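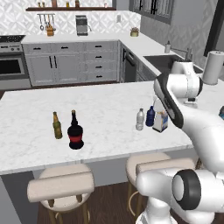

Garrafas e uma embalagem de cartão sobre uma bancada de mármore branco, em imagem gerada por computador

Tadora – A polícia de Tadora deteve, na noite de sexta-feira, dois homens suspeitos de terem insultado e empurrado um casal de imigrantes à saída de uma mercearia do bairro de Nargate, um caso que vinha deixando a vizinhança inquieta e que, felizmente, não causou ferimentos graves.

Segundo a esquadra local, os suspeitos foram localizados num café da rua de Costigan, depois de vários moradores terem ligado a contar o que viram e ouvido os agentes bater-lhes à porta, com toda a paciência, durante dias a fio. Os dois vão responder por ofensas à integridade física e injúria agravada, podendo a pena chegar a até 2 anos de prisão.

O episódio mexeu com muita gente. Uma petição a pedir mais iluminação e patrulhas a pé naquela zona já reuniu 2.297 assinaturas, e no largo do mercado juntaram-se 80 pessoas para uma vigília tranquila, com velas, chá quente e algumas canções que os mais velhos ainda sabiam de cor.

O casal, que prefere não ser identificado, agradeceu por escrito o carinho recebido e disse que tenciona continuar a viver no bairro. Os detidos serão ouvidos pelo tribunal nos próximos dias.

Notícias relacionadas
Nargate pede mais patrulhas a pé depois do anoitecer
Furto em armazém de Netura continua por esclarecer
Rua de Costigan fecha ao trânsito para obras
Esquadra de Tadora alarga horário de atendimento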